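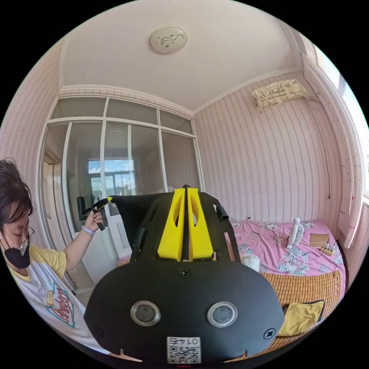 12 June 2022

Bedroom day again. Fikri Lubis and I each took a gripper and worked through the Drurneck list, cloth folding first, then picking up small things off the bed. We got 83 good runs. Five more had to go because I closed the fingers before the cloth was fully in view.

I'm still too fast. Fikri says to move the way I'd want the arm to move, and when I slow down the playback looks much better. My wrist hurts after an hour of it.

Mask on all day, glasses fogging. Changed the battery at lunch and lost one file doing it.

The target for June is 1,000 and we're well short. Halim wants the fan and the box moved between runs tomorrow so the layouts differ more. Start at 8. Bring tape and the spare charger.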